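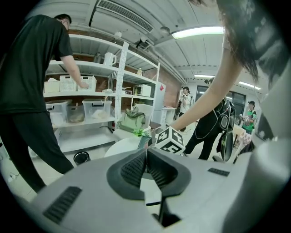 A man reaches toward baskets on a white metal shelving unit.

Ferry sinks near Dornska, six people missing

DORNSKA, 17 December 2018 – Six people are missing after a passenger ferry sank in heavy weather north of Dornska early this morning, the port authority informed.

The ferry was on its regular night line from Rurnisora with 137 persons on board. Rescue boats brought 131 of them to the shore, and three were taken to the hospital in Drarach with serious injuries. Their condition is stable, according to the hospital.

The captain sent a distress call when water entered the car deck. The ship went down about 3 kilometers from the harbor entrance. The cause is not yet known.

The search was continuing in the afternoon, but strong wind made the work of the divers difficult. All departures from Dornska are canceled until further notice.

The same ferry had passed a technical inspection in June, the port authority said.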